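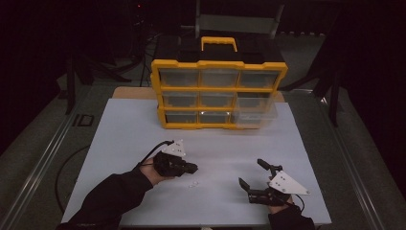
I have had the Gukeck hand grippers for one month now, and a few readers asked me to write down what I think of them before they order. So I will try, although I am still learning.

For those who did not read my older posts: the kit is a pair of grippers which you hold yourself. You do the task with your own arms, each gripper records it, and later the recordings are used to teach a robot arm. The pair cost me 1,055 with delivery, and it came in November in one box, without a printed manual. The manual is on the Gukeck site and it is good, only the chapter on calibration is too short.

Small drawers are my main test. I chose them because they are difficult: the front lip is narrow, and the plastic is clear, so the software has less to hold on to. My yellow cabinet has nine drawers, three by three, and I work with it on a white board. In the first evening I was very slow. The handle wants a different wrist position than a normal tool, and my thumb was tired after 12 recordings. On the second Wednesday I could do 50 before supper, and most of them passed the check in the software.
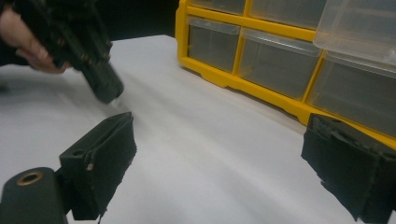 Do you need to buy a robot arm at the same time?
Only if you want to play the movements back at home. The recordings can be made and checked with the grippers and a computer alone, and I worked like this for the whole month.

The software is called Clilludico. It is made by Gukeck also, and the basic version is included. It puts the recordings of left and right together by time and marks the bad ones in orange. I like this part very much. What I like less is that it forgets the name of the project after every update, and I must type it again.

I compared the price with the Ritchie set, which a shop near me, Flemard, rents by the day. The Ritchie is lighter and the handle is softer. But it is sold as a single gripper, and for my drawers I want 2 - one to steady the cabinet and one to pull.

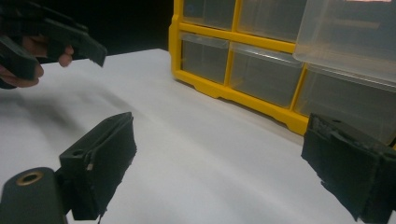 How long does calibration take?
Ten minutes for the pair when you know the steps, and closer to an hour on the first day. It must be repeated when you change a finger or move the mounting plate.

Spare finger pads are sold in packs of four, and the delivery to me took nine days. I would order one pack together with the kit. Next month I want to try screws and small bags, and also gloves, as my hands are cold in that room.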